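How to work out what a rental really costs before you apply

The number on the listing is the rent. The number you pay is something else, and it pays to know the second one before you fall for the breakfast nook.

Step 1. Ask for the fee sheet. Most large landlords have one. Email for it, so the answer comes back in writing. "It's all pretty standard" is not a fee sheet.

Step 2. Sort the fees into two piles. One-time charges go in the first: application, admin, move-in. Monthly charges go in the second: trash, parking, pest control, pet rent, the package locker you'll use twice a year.

Step 3. Spread the one-time pile over the lease. Add it up and divide by the number of months you're signing for. Leave the refundable deposit out of this sum – you still need the cash on day one, but with luck you'll meet it again.

Step 4. Undo the special. When I was looking at Cakton in August, a studio was listed at $900 with "up to 8 weeks free." The $900 was the rent after the discount had been smeared across the whole lease. Ask what the rent is without the special, and write that down too. It's the figure your renewal will start from.

Step 5. Add the utilities. Ask which ones are billed by your own meter and which are split among the whole building. Sorin Spahić, who lived at Barasa before I did, told me to budget $70 for the split ones. I budgeted less and learned a lot.

Step 6. Put everything on one line per apartment: rent, monthly fees, spread-out fees, utilities. Compare the totals and ignore the listings from here on.

Last, go back for a second visit on a weekday evening, say a Thursday after 5, and open every door in the kitchen, appliances included.
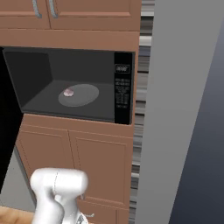
Run the taps while you're there, and take your one-line totals with you. Leasing agents are much quicker with an answer when they can see you've already done the math.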